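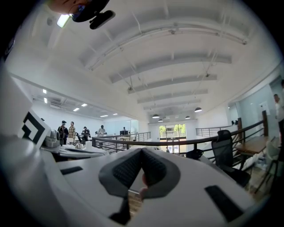

Ticket: Stale exchange rate on supplier payments
Product: Larkeo (treasury module)
Opened by: Apolline Hoarau, accounts payable, Stendmont
Priority: Medium, changed to High, changed to Medium by someone at lunch
Status: Closed

09:12
Supplier invoices in foreign currency are being converted at a rate I don't recognize. The central bank changed the official rate overnight. Larkeo is still using the old one, and says "Rates current" in green next to it. I have a payment run due at 15:00 with 94 invoices in it. Please advise.

09:40 - Support
Thanks for getting in touch. Have you tried logging out and back in?

09:43 - A. Hoarau
I have. The central bank did not change its mind.

10:05 - Support
Could you confirm which rate feed you're on? Settings, Feeds, Primary.

10:11 - A. Hoarau
Primary is Eltine. Fallback is Maillard. Both show as connected. Primary last updated 23:58, which is two minutes before the devaluation took effect, so I admire the timing.

10:30 - Support
We can see Eltine is sending the new rate. Your system is receiving it and then rejecting it. From your log:

RATE REJECTED: movement exceeds tolerance
ACTION: retain previous rate
NOTIFY: none

There is a tolerance check that throws out any daily move above a set percentage, in case a feed sends a typo. The devaluation was bigger than the tolerance, so Larkeo decided it was a typo.

10:34 - A. Hoarau
I know several importers who would like to believe that too. Why "NOTIFY: none"?

10:52 - Support
That is the default. You can turn on notifications under Settings, Alerts, Advanced, Other.

10:58 - A. Hoarau
Found it. It was under Other, then Other again. Turned on. I have now received 1,681 emails, one for each rejection since midnight. Please make it stop.

11:06 - Support
Apologies, it sends the backlog when first enabled. It won't repeat. We've raised the question of whether it should do that.

11:20 - A. Hoarau
I switched to the fallback to see if Maillard would behave. It gets the same rejection. The check sits after both feeds, so the fallback protects me from everything except the thing that happened.

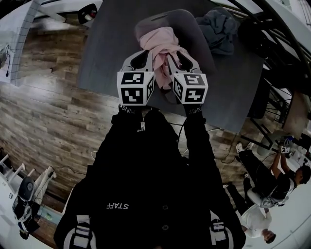 11:45 - Support
Correct, the tolerance applies to all sources. Suggested steps:

1. Pause the payment run. Don't cancel it, or the approvals are lost.
2. Go to Rates, Tolerance, and raise the limit for this currency only.
3. Choose Reprocess Rejected and pick the most recent entry.
4. Revalue open invoices.
5. Put the limit back.

12:10 - A. Hoarau
Step 2 needs a second approver. The second approver is at lunch, and I gather that is also when the priority on this ticket got changed.

13:25 - A. Hoarau
Approver back. Limit raised. Step 3 worked, and the new rate is showing. Step 4 has been at 90 percent for some time.

13:41 - Support
Is the "Include closed periods" box ticked?

13:44 - A. Hoarau
It is. I didn't tick it.

13:49 - Support
It's ticked by default. Stop the job, untick the box and run it again. Nothing posts until the job finishes, so stopping is safe.

14:02 - A. Hoarau
Stopped, unticked, finished in under a minute. Invoices revalued. I checked five by hand against the published rate and they agree to the cent. One supplier's invoice is now over our 4,000 sign-off limit in local money, having been comfortably under it yesterday, so that one goes back for a signature and misses the run. The rest are released.

14:55 - A. Hoarau
Run sent. Tolerance back where it was. Before this is closed, two requests for the product team, please. A rejected rate should not sit next to the words "Rates current". And if both feeds agree on a large move, perhaps ask a person.

15:20 - Support
Both logged as feature requests. The first is planned for the December release. The second is under review. OK to close?

15:22 - A. Hoarau
Close it. Leave the second request open, there's talk of another rate change before year end.

15:23
Status changed to Closed. A satisfaction survey has been sent to the ticket owner.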